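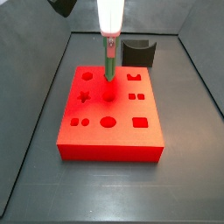 What is the Clirkley Insertion Challenge?
The Clirkley Insertion Challenge is a student robotics competition in which teams program a robot arm to place shaped pieces into matching holes in a foam board. It is open to college and high school teams and is run each year by the Dhanial Institute.

Overview

The Clirkley Insertion Challenge, often shortened to Clirkley, grew out of a second-year course in robot manipulation at the Dhanial Institute. The course used a shape-sorting task for its final project, and students from other schools began asking to take part. The institute opened the event to outside teams and moved it to February, when the teaching laboratory is free between terms.

In the most recent season 126 teams registered, made up of 842 students. Most teams have between four and eight members. First-time teams may borrow a set of boards and pieces for practice, and these must be returned before the final round.

Task and equipment

Each team works inside a walled enclosure with a gray floor. The arm, the gripper and the enclosure are supplied by the organizers and may not be altered. Teams supply only software, which is loaded at the start of a session and locked once scoring begins.

The foam boards and plastic pieces are cut and molded to the Cokier pattern, a set of drawings first prepared for the original course. The pattern gives the outline of every hole and the clearance allowed around each piece. Simple outlines such as circles and ovals are used in the early rounds. Pieces with long shafts, grooves or uneven profiles are reserved for later rounds, where a small error in angle is enough to stop the piece at the surface.

Contact with the board is permitted. Many teams lower the piece until it touches the foam and then
search in small steps for the opening, using the force readings from the wrist.

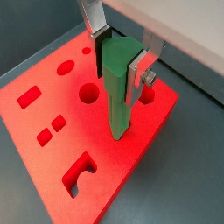

Others depend mainly on camera images and attempt to line up the piece before any contact is made. The rules favor neither method. A mixed approach is common among returning teams, with vision used for the first estimate and force readings for the final movement.

Scoring

A run begins when the gripper closes on a piece and ends when the piece is released. Points are given for a correct placement, for a piece that is fully seated, and for time remaining. A run is stopped without points if the board is pushed out of its starting area or if the piece is dropped outside the enclosure. The highest possible score across all rounds is 2000 points.

Teams must also submit a written report of their method. Reports are graded by course staff and count toward a separate award — the Vular Prize — which may go to a team that did not reach the final round.

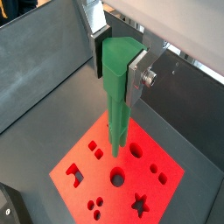

A green piece held above the central round hole of a red foam board.

Use in teaching

The challenge remains tied to the course from which it began. Enrolled students may enter as a team and have their report accepted in place of the final project. Recordings from practice sessions, including wrist camera views and force readings, are kept in a shared archive that now holds nearly 442 hours of material. Access is given to registered teams and to instructors who request it for classroom use.

Instructors have used the archive to teach camera calibration, contact detection and the handling of failed attempts. Failed runs are kept along with successful ones, and students are asked to label the point at which each run went wrong.

Changes to the rules

Earlier seasons allowed teams to fix the board to the floor. This was ended after the organizers found that some programs pressed far harder than the task required. A limit on downward force was added in the same revision. The current rules, dated 2 Jun 2025, also allow the board to be turned by the judges between runs, so that a stored position from one run cannot be relied upon in the next.

See also

Cokier pattern
Dhanial Institute
Vular Prize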